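Toilet refills by itself for a few seconds, then stops
Posted in Plumbing by Rhonda Friesen, 23/08/2023

The toilet in our small upstairs bathroom has started running on its own. It fills for a few seconds, goes quiet, and does it again later. No one has flushed it. The gap is 20 minutes during the day and I can hear it at night too.

I see no water on the floor and the shutoff valve behind the tank is dry. The water bill for May was $36 and the last one was $58, with the same number of people in the house.

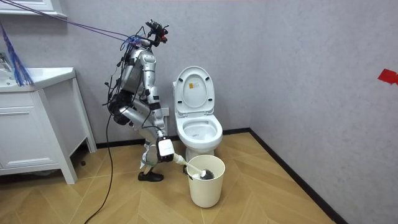
It's a one-piece with the button on top of the tank, so there is no handle or chain to jiggle. My neighbor says the fill valve is bad and I should replace it. Before I buy one I would like to know if he's right. I have never had the tank lid off and I'm not sure how it comes off with the button in it.

2 replies

Gordon Fortin
Probably not the fill valve. What you describe is a slow leak from the tank into the bowl. The level drops, the float drops with it, and the fill valve tops it up. The usual cause is the seal under the flush valve.

To check, put a few drops of food coloring in the tank and don't flush for an hour. If color shows up in the bowl, the seal is leaking.

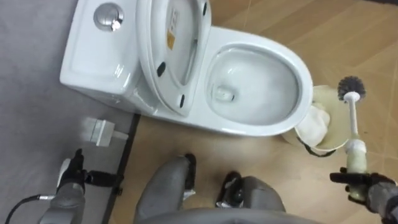

On most button models the lid lifts straight up. Go slowly the first time, as some have the button rod or a cable attached to the lid. On others you have to unscrew the button ring first. Set the lid on a towel.

Then shut off the water, flush, and twist the flush valve a quarter turn counterclockwise. Most of them lift out. The seal is the flat rubber ring on the bottom. Take it to the store with you, because sizes vary. Mine cost $4. Wipe the seat where the ring sits before you put the new one on, or it can leak again. 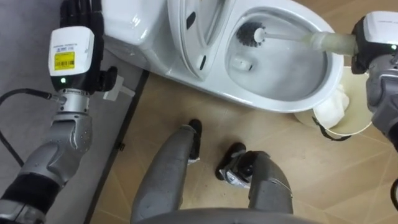 Photo: Navunetti

If you get no color in the bowl, look at the overflow tube. Water going over the top of it means the float is set too high.

Harvey McKinnon
Had the same thing. Turned out to be the seal. Don't use the drop-in bleach tablets, they're hard on rubber.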